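Workshop tips: cleaning and adjusting your motorcycle chain
Updated 02/07/2024

Many riders write to me that the chain is the job they always leave for later. I understand it, I did the same for years. But if you have the tools together it takes nearly 40 minutes, and most of this is wiping.

Before you start
Put the bike in neutral, with the engine off and the key in your pocket. Never clean the chain with the engine running, even slowly. My friend Dirceu Vieira uses a rear stand. On my old Tristeo I have only the center stand, and it is good enough.

Cleaning
Spray a cleaner that is safe for O-rings, or use kerosene on a rag. Gasoline is a bad idea, it makes the rubber hard. Brush all 4 sides of the links with a soft brush. Turn the wheel backward by hand and keep the fingers away from the sprocket. Wipe until the rag comes out almost clean — this can need 2 rags.

Checking the slack
Push the chain up and down in the middle of the lower part. Your manual gives the correct number for your model. Turn the wheel and measure again in other places, for a worn chain is tight in one place and loose in another.

Adjusting
Loosen the axle nut first. Then turn both adjusters the same amount, a quarter turn each time, and compare the marks on the two sides. Tighten the axle nut with a torque wrench and measure the slack once more.

Small parts
Put the nuts, washers and the cotter pin in a bowl as you take them off. I lost a 13 mm nut in the grass last September and found it with the lawn mower.
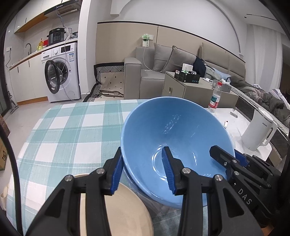

Oiling
Put the oil on the inside of the chain, where it meets the sprocket. A thin line is enough. Leave it overnight before you ride — fresh oil flies onto the rear tire.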